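Winter storage for a motorcycle goes better if it is done in one afternoon, in the right order, with everything laid out before you start. These notes cover a fuel-injected road bike kept in an unheated garage from late fall until May. Carbureted bikes need one extra step, given under Fuel.

## Fuel

Fill the tank to the bottom of the filler neck. A half-full steel tank collects moisture on the bare metal inside, and the rust ends up in the pump filter. Add stabilizer at the dose on the bottle before you put in the last gallon, so it mixes. Then ride the bike for ten minutes or let it idle outdoors with a fan on the radiator. Treated fuel has to reach the injectors.

On a carbureted bike, shut off the petcock and drain the float bowls into a glass jar. Look at what comes out. Grit in the jar means the bowls should come off before spring.

## Oil

Change the oil and filter in the fall. Used oil carries acids, and it's a poor thing to leave sitting on bearings for five months. If the last change was under 200 miles ago, leave it alone.

Warm the engine first. Crack the drain bolt loose with a socket, never an open-end wrench, and use a new crush washer. The old one can be turned over in a pinch, but it will weep sooner or later. Write the mileage on the new filter with a paint marker.

## Battery

Take it out if you can reach it without removing the tank. Negative cable first, then positive. Put the bolts back in the terminals so they don't get lost.

A lithium battery needs a charger made for lithium. An old lead-acid charger with a desulfation mode can ruin one. Lead-acid and AGM batteries do well on a maintainer all winter, on a shelf, away from the water heater.

If the bike has an alarm or a tracker, expect it to drain a battery left connected. Iulian Costache keeps his 2014 twin on a pigtail lead that comes out under the seat, and plugs the maintainer into that. It works fine as long as the garage has power you trust.

## Chain

Clean it before storage, when the road salt is fresh and still comes off. Kerosene and a soft brush are enough. Wire brushes cut the O-rings. Wipe the chain dry with a rag, turn the wheel by hand, and oil the inside run.

**Engine off, in neutral, key out of the ignition.** Fingers get caught between chain and sprocket every year, always with the engine running.

## Tires and stands

Pump both tires to the maximum pressure on the sidewall for storage, and drop them back to the riding figure in spring. A rear paddock stand takes the weight off one end. For the front, use a stand that lifts under the steering stem; the kind that lifts under the fork bottoms won't let you take the forks out later.

No stand? Park on a square of old carpet and roll the bike a quarter turn of the wheel every few weeks — a pencil mark on the rim helps.

Never lift a bike by the exhaust headers. A scissor jack under the engine is all right on some frames and wrong on others, so check the manual.

## Brakes and levers

Squeeze a little silicone grease onto the lever pivots. Look at the brake fluid through the sight glass. Clear or pale yellow is good. Tea-colored fluid should be changed now, while you have the tools out. Don't spray anything near the discs, and bag the calipers if you are oiling the swingarm.
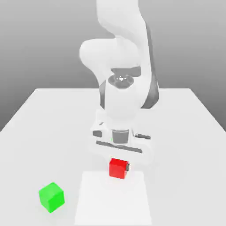 Page 385

## Covers and critters

Let the bike cool fully before it is covered. Use a cotton sheet indoors. Plastic tarps trap damp and leave marks on clear coat.

Stuff a rag in the tailpipe and another in the airbox snorkel, then tie a strip of bright tape from each one to the handlebar. Mice like airboxes. Steel wool also keeps them out, but it rusts and sheds.

Ecaterina Bogdan sent in a good one for leathers: hang the suit on two wide hangers zip-tied together, with the zipper open, in a closet and not in the garage. Wipe it down with conditioner first and let it dry overnight.

## Getting it back out

- Pull the rags and tape before anything else.
- Set the tire pressures cold.
- Refit the battery, positive cable first.
- Work the front brake until the lever is firm.
- Check under the engine for drips.
- Start it and keep it under 3000 rpm until the temperature gauge settles.

Ride the first few miles gently and check the chain slack again after 100.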